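In Praise of the Boring Number

I have been around people who teach robots to do kitchen chores for long enough now that I can tell, within a minute of walking into a lab, whether I'm going to be shown a video or a table. The video is always lovely. The table is usually where I learn something, and I'd like to put in a good word for it, even though I know how that makes me sound.

Take the work I've been following this year, out of a small group at Pernden. Their question sounds almost too modest to fund: once a gripper has hold of something narrow, how long does it keep holding it the way it meant to? Most of us in this field score a grasp at the moment of lifting. The thing leaves the table, we write down a one, and off we go to lunch. The Pernden people keep scoring. They collected 900 grasps by hand-guided demonstration, trained a fairly ordinary policy on them, and then judged every trial again 30 seconds after the lift, when the arm had been moved and turned and generally bothered.

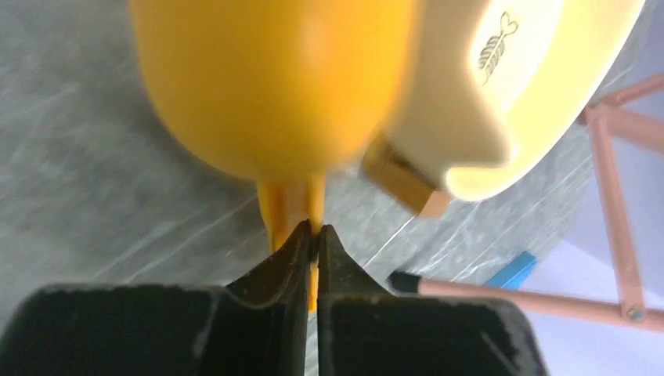 Adaeze Isah wrote to me after reading a draft of this essay to say that I was being too generous. A half-minute hold, she said, is still a laboratory idea of time, and a person stirring soup would laugh at it. She would sooner see one long chore done badly from start to finish than any number of tidy grasps, and she thinks the field hides in short tests because short tests are kind to us.

I've gone back and forth on that all week, mostly while doing my own dishes. She has a point, and I don't want to wave it away. But a long chore done badly tells you only that it went badly. You still have to go back and find the place where it started to go wrong, and in my experience that place is very often a handle that turned a little between two fingertips.

On the lift score, the Pernden policy got 85 percent, a figure that would pass without comment at any workshop. The later score came out 16 points lower. I think that gap is the best thing in the paper, and it's tucked into an appendix!
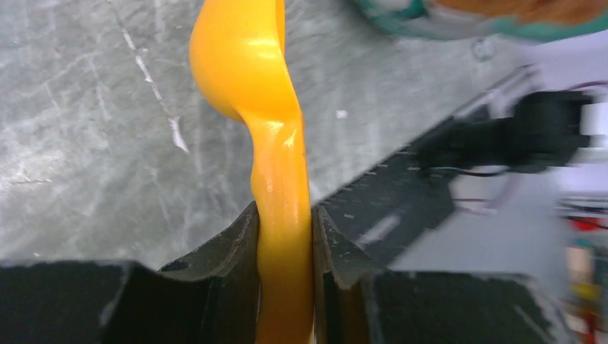 A spoon held by the handle between two gripper fingers.

When the method was tried again at Dusinberg, on a different arm with softer pads, the gap shrank but stayed. I would love for every grasping paper to print both numbers side by side, the flattering one and the later one, and let readers make of it what they will. It costs a little patience and a longer afternoon on the robot, and I know what afternoons on the robot are worth, having begged for plenty of them myself.

Related
Batov and the Trouble with Shared Benchmarks
What the Espinoza Gripper Taught Me About Patience
Should a Demonstration Include Mistakes?

Contact | Copyright, all rights reserved | Back to top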